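Susen Workshop Releases Plans for a Kitchen Helper That Has Yet to Help in a Kitchen

MALLICO, March. The Susen shared workshop has released the plans, control code and practice rooms for Floketti, a home-built robot helper meant to pick small things up off the furniture and put them somewhere more sensible. Everything is free to download. Patience is not included.

Floketti began as a winter project among four members who wanted a robot arm at home and had been told by the people they live with to try it on a computer first. They took the advice. The project now has nine simulated rooms, a parts list, wiring notes and a base plan that can be cut on the workshop's own saw, provided somebody has booked it.

"We set out to build a machine that clears up after dinner," said Abla Obeidat, who leads the build. "So far we have cleared up after dinner ourselves, then gone back to the computer to watch the machine think about it."

The control code has been through almost 1,000 practice runs. Early versions treated chair legs as a suggestion. The current one plans a path around furniture before it moves, and stops if the path closes up. Members consider this a major advance and would like it noted that the chairs were never real.

The room called Vainio is the one most members start with. It has a wooden table, bar stools with black seats and thin white legs, and a dark red floor that reflects more light than anyone asked for. The arm stands on a low black platform, and the task is to reach over to a stool and deal with whatever is on the seat. Thin legs are hard to plan around, and soft, crumpled things are hard to grip, so Vainio keeps people busy.

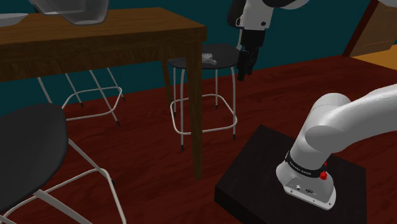 What Is in the Download

The package holds the rooms, the control code, drawings for the base and a log of failed runs, sorted by what got hit. A computer bought in the last four years should cope. The arm itself is not supplied, and Susen will not lend out its own.

Builders who want company can bring their work to the open bench evenings at Susen from 7 p.m. Tea is provided. Mugs must be returned by hand.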